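Worktop

A worktop (also countertop, or kitchen counter) is the flat surface on which food is prepared, and it may well be the hardest-working part of any home! Nearly everything in a kitchen passes across it at some point, from the chopping board to the last unwashed mug.

Materials

Marble is among the oldest choices and still one of the loveliest. Its veins come from minerals caught in the limestone before heat and pressure changed it, so every slab has its own pattern. Grey marble with pale and charcoal veining is a favourite, and stainless steel looks wonderful against it. The showroom at Sedbridge keeps 706 stone samples, and the nearby Cerncombe yard cuts slabs up to 3,000 mm long. Marble does stain, though, and lemon juice or vinegar will dull a polished top within minutes.

Everyday use

A worktop in use gathers a marvellous mixture of things: bowls in steel and bright plastic or china, a knife, a fork, a squeeze bottle, a mug parked on the cutting board. Many cooks keep a clear strip 500 mm wide at the front for chopping and mixing.
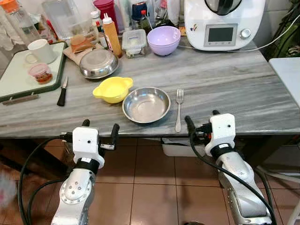

Care

Wipe spills at once with a soft, damp cloth and mild soap. Marble should be sealed again every year or so, often in May, when windows can be left open.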